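4.2 Do household sorting claims hold up?

Much of the advice given to households about storage rests on a simple idea: if like things are kept together, less gets thrown away. The idea is easy to believe and hard to test. The Hedatitz survey is the source most often cited for it, and we think it has been asked to carry more weight than it can bear. Its 326 households were recruited through a mailing list for people already interested in home organizing, and waste was measured by asking them to remember it.

Our own sample from Marnero is smaller, at 80 households, but each kept a written log of what was discarded and why. Of these, 38 said they stored pantry goods in grouped baskets or boxes. The rest used open shelves, drawers, or no fixed system. We asked both groups to change nothing during the logging period, although we can't be sure that everyone complied. Keeping a log is itself a nudge, and people who write down each spoiled jar may well start buying fewer jars.

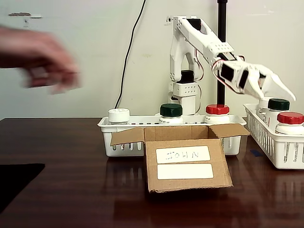 Figure 3. Containers with white, dark green and red caps, three to a basket, with an open cardboard box on the table.

The grouped households did report less waste, but the gap shrank once we took account of how often they shopped. People who shop often buy less at a time, and they also seem to find it easier to keep a basket in order. Which of these comes first is not something our logs can show. Ladefoged's model treats storage as the cause and shopping as a minor correction, and we see no good reason for that choice. Reversing the two fits our data just as well.

There is also the matter of what counts as waste. The Derkilano scoring sheet, which gives each home a mark out of 100, treats a half-used bottle thrown out during a move the same as food left to spoil. Several of our logs contain exactly this kind of entry - a clear-out, a change of address, a shelf emptied in one go - and a single afternoon of it could pull down an otherwise careful household's score. We scored these entries separately. Readers comparing our results with earlier work should keep the difference in mind, as the published Derkilano scores cannot be split this way.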